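09/01/2018
Notebook, Farnuveo bedside unit

Went over the notes from the Brikcombe care home visit with Noreen Mohmand. The unit did the evening reminder round on two corridors. Residents on the second corridor answered it more often, which Noreen puts down to the slower speech setting. I had left the first corridor on the default. Both go to slow from now on.

Staff complaints, same as July: the chime is too close to the call bell. Razia Malik has three other tones from the Vikemen sound set and will send them over. I'd like the night staff to choose, as they hear it most.

Battery log is still a mess. The base reports 260 minutes on a full charge, but the log has a gap at every shift change. I think the tablet app closes the file when a new person signs in and doesn't open another. Have not proved it yet. Jadoon build 2 on my desk does the same thing if I sign in fast enough.

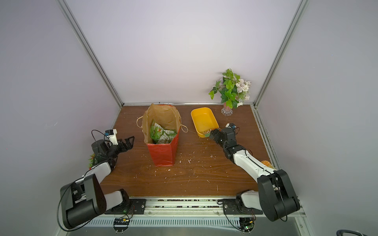

Page last changed 09:42 by nmohmand

Two things to sort out before the next visit. The consent form needs larger type, and the paragraph on what the microphone keeps is too long for most of the residents to get through. Noreen has cut it to around half a page. Reads fine to me, Razia to check against the home's own wording.

The other is the door sill by the dining room. The base stops on it when coming from the hall side -- no trouble in the other direction. Front caster, I think. Bring the softer set and the small hex keys. The manager doesn't want a ramp there and I agree with her.

Still owe Razia the list of reminder phrases. "Time for your tablets" confused one lady who has an iPad, so change to "medicine" throughout.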